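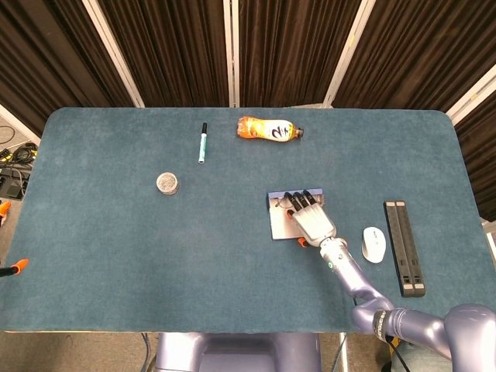

Elvira thinks we should drop the fixed grasp order and let the planner pick whichever object is cheapest to reach from where the hand already is. She wrote it in the margin of my last entry, with two underlines, and after today I think she's right!

September 19, 2021

Spent the whole session on the reach planner. The old version (still called Wadar in the repo, sorry) sorted targets by detection confidence and went down the list. Fine for two objects, silly for a full table. The arm would go out for the bottle, come all the way back to the ready pose, then out again for the mouse.

The new cost has three terms:

- joint-space distance from the current pose
- clearance of the forearm along the path, with the tall or long stuff weighted more
- a penalty for flipping the elbow

The third one is the one I'm excited about. With the penalty at zero, the planner kept finding clever solutions that swung the elbow over toward the power strip and back. Legal, ugly, slow. Set it to 6 and the flips are gone. I tried 8 as well and it started refusing the tin on the left side, so 6 it is.

Planning time is 155 ms for the full set with the cache warm. I did not expect that. Most of the win is from sampling grasps once per object and keeping them, instead of resampling every time the hand moves. Cache holds 2,000 grasps, oldest thrown out first. Haven't tried anything smarter.

**Perception notes**

The segmentation (Edine branch) likes the orange bottle a lot, no surprise on teal. Harder ones:

- Marker. Cap and barrel sometimes come back as two objects. Merging on axis alignment fixes most of it, but the threshold is a guess.
- Tin. Depth on shiny metal is full of holes. I'm fitting a disc to the rim and filling in the rest – crude, works in replay.
- Light gray box with the hand on top. The mask gets eaten by the fingers. We need to hold the last good box pose while the hand is over it, and only update once enough of the outline is back.

That last item is really a tracking question and not a segmentation one. Tikine already has a hold-last-pose flag but it's global, so turning it on freezes everything on the table. Make it per object. Shouldn't be more than an afternoon, the state is already stored per ID.

**Contact**

For flat objects I want the palm-down press as its own primitive. At the moment it's a grasp with the closing step commented out (line still says TEMP, from March). Split it out properly: approach, descend until the wrist force threshold, hold, release. Then the planner can cost it separately and we can log the contact force without digging through grasp logs.

**Next**

- per-object hold flag
- press primitive, with a timeout on the descend step
- rerun the Paredes replay set with the new ordering, same seeds as before
- ask Elvira whether the cost should look one object ahead or two. Two is easy to code but I have no idea what it does to the 155
- rename Wadar. Please.

Config is pushed, weights are in the planner yaml under reach_cost. If the arm hesitates before the first move, that's the cache filling, leave it alone.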